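Paperwork Gallery: Filing the Closed Jobs
Posted 19/02/2020

Every job we finish leaves paper behind, and most of it has to be kept. This page covers the part of office work that gets the least attention — sorting printed sheets, checking them for stamps and signatures, and putting them away in plain black folders and clipboards. The current batch is the backlog from November, 1,278 pages in all, from three clients: Homimow, Prustari and Bermúdez.

Forms with a stamp

Stamped forms come out of the pile first. We look for the seal and for handwriting across or beside it, then check the date column against the job list. A form without a seal goes back to the client with a cover note. 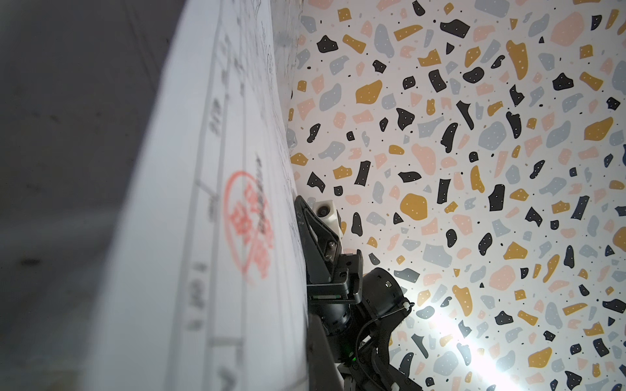
Stamped originals are never hole-punched. They go into a clear sleeve, one form to a sleeve, and the job number is written on the sleeve. Prustari asks for its originals back after 15 months, so those are kept at the front of the drawer.

Printed pages

Plain printed pages are the bulk of the work. They are handled one at a time, as two sheets stuck together are the most common cause of a wrong page count. Anything with a torn corner is copied before filing.

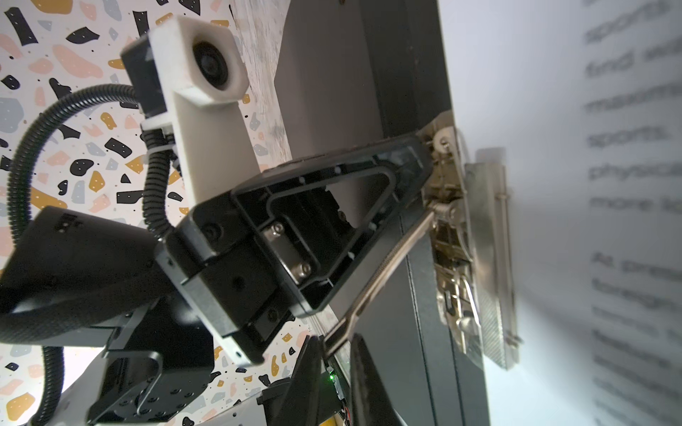 A printed page up close, with the terrazzo pattern behind.

Folders

A short job gets a folder to itself. The cover is opened flat, the letter goes on the right, and the folder is closed only after the job number has been read back. Labels go on last.
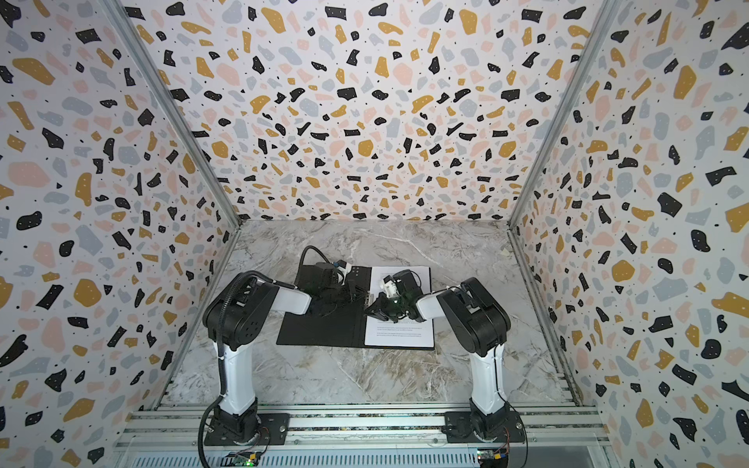

We buy the folders from Rusutex in boxes of 89, an odd number that we have stopped asking about. Black is the only color we order. Colored folders were tried for a while, one color per client, and the system fell apart when a fourth client came on for the summer.

Clipboards and drawings

Jobs still waiting on a sheet stay on a clipboard. Text pages and drawings are laid out together first so the drawing number can be matched to the letter that mentions it. Bermúdez jobs nearly always have at least one drawing — usually with its own tables and dimensions — and these take the longest to match.

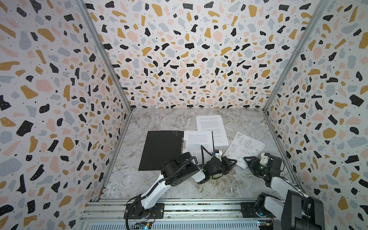 Drawings are filed flat behind the text pages, title block facing out. Larger ones go in the plan drawer with a slip in the folder saying where they are. Roughly 1,000 pages of the batch are now filed, and the rest are mostly Homimow letters.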